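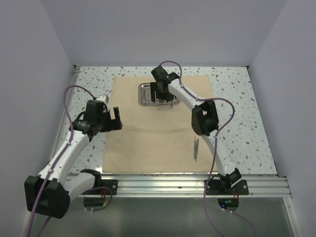
Prultow Duo teleoperation kit: review after 13 weeks

We bought the Prultow Duo to record demonstrations of instrument handling. The task is simple to say: pick slim metal instruments out of a steel tray, lay them on a cloth, and put them back. Getting an arm to learn it takes a lot of clean demonstrations, and most of what I have to say concerns how easy or hard the kit makes that.

The Duo is two follower arms on an aluminum rail plus two leader arms that you hold. Move a leader, and the follower on that side copies it. You can also switch the motors to free mode and guide the follower directly by the wrist. We tried both. Hand guiding is fine for setting a start pose or finding out if a grasp is reachable. For recording we gave it up in the first week. Your own hands end up in the camera view, and it takes real effort to guide two arms at once.

Setup

Mounting took an afternoon. The plates bolt to the rail and can slide before you tighten them, so set your spacing first. Ours started too close and the elbows kept bumping when both grippers went for the tray. The manual has one page on calibration and it skips the step where you zero the grippers. Asuka Furukawa worked it out from the config file. If your fingers don't close all the way, look there.

In use

The leaders are light and follow your hand well. Large moves feel natural after an hour. Fine moves take longer. There is no force feedback at all, so you learn to judge contact by eye, and with thin instruments on cloth that is slow going. The squared fingers are good on handles and poor on tips. I teach everyone to grasp near the middle of the handle and come straight down.

A cloth under the work helps. On the bare surface the fingers either miss the instrument or press into the tabletop. With cloth there is some give. Smooth it out between takes, though, or the creases catch.

Latifa Belhaj got to 19 usable demonstrations in a morning, which is our best. Adel Benjelloun is left-handed and found the left leader's trigger stiffer than the right. I agree with him. Drollby, the dealer, sent a new spring and it is better now.

Recording software

It works and it is plain. A foot pedal starts and stops a take. A second press within 2 seconds throws the take away, and I have lost good ones that way. There is no undo. Playback on the arms is accurate enough to check a demonstration, as long as you put everything back where it was.

Cables

They need attention. Leave a generous loop at the elbow. We clipped ours too tight at first and the wrist stopped short on wide reaches. The clips in the box are small and we ordered more.

Would I buy it again

Yes, for two-handed tabletop work with light objects. I would not buy it for anything that depends on feel. Spare finger pads are overpriced and wear out fast, so order 3 sets with the kit.

Rating: 4 out of 5

Jahangir Hettiarachchi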